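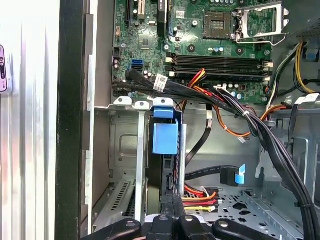
Repair shops in Skellow have told the district's consultation that the proposed collection rules for used computer equipment set the storage limit too low, and that a small workshop would reach it in under a month. The comments were published in October with the draft text.

Under the draft, any business holding more than 500 kg of discarded electrical equipment would need a registered storage area with a sealed floor and a weighing log. The present limit is 1,261 kg, a figure carried over from an older scheme for household appliances.

Fekete, which runs the collection contract, supports the lower limit but has asked for 40 days between pickups instead of the 35 in the draft. Plena, a parts reseller based in Nemberg, wants tested boards and memory to be excluded from the weight, as they are sold on and do not enter the waste stream. The draft makes no distinction between tested and untested parts.

A revised text is due before the end of the year. Existing registrations stay valid until then.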